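What Is a Savings Account, and Why Does the Bank Pay You?

Jul 7, 2023

When you put money in a savings account, the bank doesn't lock it in a box with your name on it. It writes down how much you gave and promises to give it back when you ask. Then it lends part of that money to other people, who may want to buy a house or open a shop.

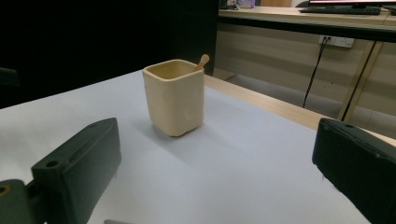

Those people pay the bank extra for using the money. The extra is called interest. The bank keeps some of the interest and shares a smaller part with you.

Say you put $90 in an account at the Bimville Savings Bank, and the bank pays 2 percent interest a year. Percent means "out of a hundred." Two percent of $90 is $1.80, so after a year you have $91.80. The next year you earn interest on $91.80, a slightly bigger amount. Interest on interest is called compound interest.

If the bank paid 5 percent, you would earn $4.50 in the first year. Banks change their rates from time to time, and a rate you see in January may be different by summer.

Prices change too. If a board game costs $30 now and prices go up, the same $30 might not be enough for it later. This is called inflation. Money in savings can grow and still buy less if prices grow faster.

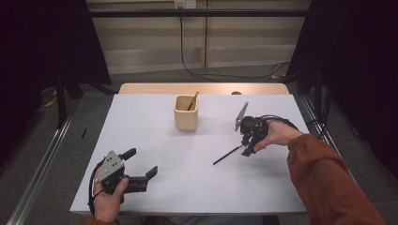 A reader in Biltley wrote to ask whether the bank can run out of money if everyone comes for it at once. It can. A bank keeps only part of the money on hand, so in many countries the government or a special fund protects savings up to a set limit. Ask a grown-up to help you find out what the limit is where you live.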